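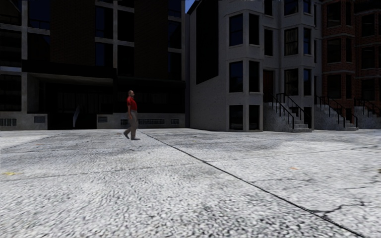

Zwischenbericht Januar: Audioausgabe und Headset-Tests

Projekt Jinell, Arbeitspaket 2
Berichterstatterin: Etelka Vincze
Empfänger: Förderstelle Reltedbridge

Stand der Arbeiten

Das Arbeitspaket umfasst den Aufbau eines Messplatzes für Kopfhörer und externe USB-Wandler sowie die Anpassung unserer Software für räumliche Wiedergabe an handelsübliche Geräte. Der Messplatz ist seit Mitte des Berichtszeitraums in Betrieb. Der Kunstkopf wurde von Lengyel geliefert und kalibriert, die Übernahme der Kalibrierdaten in unsere Auswertung hat zwei Anläufe gebraucht. Beim ersten Mal waren linker und rechter Kanal vertauscht. Die bis dahin aufgenommenen Messreihen haben wir verworfen und wiederholt.

Insgesamt liegen jetzt 2.921 Einzelmessungen vor. Davon entfallen 744 auf offene Kopfhörer, der Rest auf geschlossene Modelle und Headsets mit Bügelmikrofon. Die offenen Modelle sind damit noch unterrepräsentiert. Drei Geräte, die dafür vorgesehen waren, sind beim Händler nicht mehr lieferbar, Ersatz ist bestellt.

USB-Wandler

Der Wandler von Baltero läuft unter allen vorgesehenen Betriebssystemen ohne eigenen Treiber. Die Latenz ist stabil, solange die Puffergröße nicht im laufenden Betrieb geändert wird. Geschieht das doch, setzt die Ausgabe kurz aus und kommt mit falscher Abtastrate zurück. Der Fehler ist gemeldet, eine neue Firmware wurde angekündigt — einen Termin haben wir nicht. Für die Tests wird die Puffergröße bis dahin fest eingestellt.

Die Rauschwerte am Kopfhörerausgang liegen im erwarteten Bereich. Am Mikrofoneingang ist ein leises Pfeifen messbar, wenn das Gerät über einen passiven Verteiler angeschlossen ist. Direkt am Rechner tritt es nicht auf. In der Anleitung für die Testpersonen steht deshalb jetzt, dass der Wandler direkt anzuschließen ist.
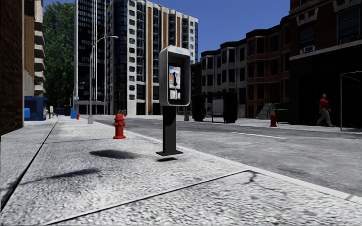
Die Hörversuche zur Richtungswahrnehmung haben mit 62 Teilnehmenden begonnen, zwei davon haben vorzeitig abgebrochen. Abgefragt wird, aus welcher Richtung ein Klang kommt und wie weit entfernt er erscheint. Als Schallquelle eignet sich ein Gegenstand mit festem Standort besser als ein abstraktes Rauschen ohne sichtbaren Ursprung. Vorn und hinten werden weiterhin häufig verwechselt, vor allem mit geschlossenen Headsets. Eine Kopfnachführung würde das vermutlich verbessern, gehört aber nicht zum bewilligten Umfang.

Bei der Entfernung streuen die Antworten stark. Ob das an der Wiedergabe liegt oder an der Formulierung der Frage, lässt sich mit den vorhandenen Daten nicht trennen. Der Fragebogen wird vor der nächsten Runde überarbeitet.

Abweichungen vom Plan

Durch die wiederholten Messreihen hat sich der Beginn der Hörversuche um etwa drei Wochen verschoben. Das Ende des Arbeitspakets bleibt unverändert, die Reserve ist damit aber aufgebraucht. Die Sachmittel liegen leicht unter Plan, die Personalmittel im Plan. Eine Umwidmung wird derzeit nicht beantragt.

Nächste Schritte

Messungen an den Ersatzgeräten nach Lieferung
Zweite Runde der Hörversuche mit geändertem Fragebogen
Test der neuen Firmware, sobald Baltero sie bereitstellt
Auswertung des Tragekomforts bei Sitzungen über eine Stunde

Offen ist noch, ob die Messdaten vollständig oder nur als Mittelwerte je Gerät veröffentlicht werden sollen. Wir bitten dazu um Rückmeldung vor Beginn der zweiten Runde, weil die Einverständniserklärungen entsprechend angepasst werden müssen.

Etelka Vincze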